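News from the Skanero bin picking project

Cable caught on the bin: what happened and what we changed

Many of you have asked why the picking cell in Mendach was standing still for so long, and there were already several versions of the story going around the building. We would like to tell it once, as correctly as we can.

The long test was planned for 1,000 picks without a person touching anything. At pick 995 the arm went down near the wall of the bin, closed on an object and started to come up again. On the way up, the cable loop at the wrist went over the edge of the bin and stayed there. The arm continued to move. The cable became tight, the bin was pulled to one side against its clamps, and then the controller reported too much force on the last axis and stopped the motion. The person at the desk had pressed the stop button at almost the same moment, so we cannot say with certainty which of the two came first. The log has both events in the same line.

Nobody was hurt, and no person was inside the marked area. The outer jacket of one cable was cut and a connector had a bent pin. We count this as a safety matter and not only as a repair, because the plug could also have come out completely. In such a case the gripper may open, and the object would fall from a height that we did not consider in our risk sheet. The sheet is now corrected.

Why it was not seen before

The earlier test in January reached 1,785 picks with no cable problem, and we trusted this result too much. In that test the bin was lower and the objects were placed mostly in the middle. For the new test we changed to the deeper bin with sloping walls, and the objects were allowed to lie everywhere, also in the corners. When the wrist turns to reach a corner, the loop swings outward. We had checked that the arm itself does not touch the bin in any allowed position. The planning software knows the shape of the arm and the shape of the bin, but it does not know the cables. For the software they do not exist.

There was also a second cause, which is less pleasant to write. Some days before the test, the cables were taken off to exchange a sensor and then tied again by hand. The loop was made longer than it was before. We measured it afterwards, and it was roughly 18 cm longer. There was no drawing and no note that said how long it should be, so the colleague who tied it had nothing to follow. We do not see this as a personal mistake.

What is different now

The wrist cables have a fixed length, and the tie points are marked with paint on the arm. After any work on the cables, a second person must look at them and sign the sheet on the cabinet. Before each long test the arm is moved slowly to all four corners of the bin with a hand on the stop button, and we watch the loop only, not the gripper.

In the software we put a thick invisible tube around the wrist, so that the planner keeps more distance from the walls. This costs us some picks. Small objects that lie directly at the wall are now often left behind – flat packages and rolls are the worst – and we must find another way to get them out. Rebane has offered a smaller gripper body that could help, and we expect a first part from them soon.

The force limit was lowered too. We are still not satisfied with it. With the lower value the arm also stops when it only presses a heavy object against the floor of the bin, and every such stop needs a person to confirm it. If the group in Lurcombe has experience with setting different limits for moving down and moving up, we would be very glad to hear it.

The cell is running again with supervision. The long test will be repeated when the new tie points have held for some weeks. Until then, please do not adjust the cables on your own, even if the loop looks wrong to you – press stop and call us.

The wrist and its cables over the mixed objects bin:

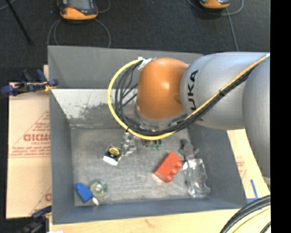
Page last changed: 8th September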